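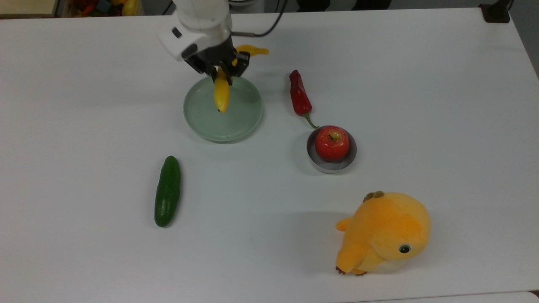
Drosik has released version 7 of Nekora, its planning and control software for tabletop robot arms. The update changes how the software decides where to hold an object and how to set it down, two steps that earlier versions worked out separately. Nekora 7 plans them together. With a banana held in a two-finger gripper above a plate, for instance, the planner has to allow for the end of the fruit that hangs down toward the plate as well as the part that sticks out behind the fingers. Both are now included in the arm's collision model for as long as the object is held.

The release also adds a new perception module, Lacerda, which estimates the outline of each object on the work surface and passes it to the planner. Lacerda works from a single color camera and does not need a 3D model of the object in advance. Users can name objects in plain text and assign each one a target, such as a plate or a bowl. Objects without a target are treated as obstacles.

Drosik tested the release on 1,253 pick-and-place tasks using toy food, kitchen items and soft toys. The planner returned a usable path on the first try in almost 83 percent of the tasks. When it does not find one, the software tries other grasps before it stops and reports an error to the operator.

"Most of the support requests we got on the last version were about placing," said Ayana Jemal, head of software at Drosik. "The arm would pick something up fine and then come in too low over the target. People were adding their own height offsets for every object. They can take those out now."

Other changes in Nekora 7 include:

Gripper width and closing force can be set per object in the task file.
The log viewer shows the planned path and the measured path on the same timeline.
Cable clearance zones can be drawn in the setup tool and saved with the cell layout.
Task files from version 6 open without conversion. Files from older versions must be converted with the command line tool.

Nekora 7 is available to current license holders at no added cost. Lacerda is included in the standard package and requires a computer with a supported graphics card. The Trunton simulator, sold separately, will be updated to match in May. Until then, Trunton users should keep version 6 installed alongside the new release.

Drosik will hold 2 online setup sessions for existing customers on Wednesday. Registration is open through the customer portal.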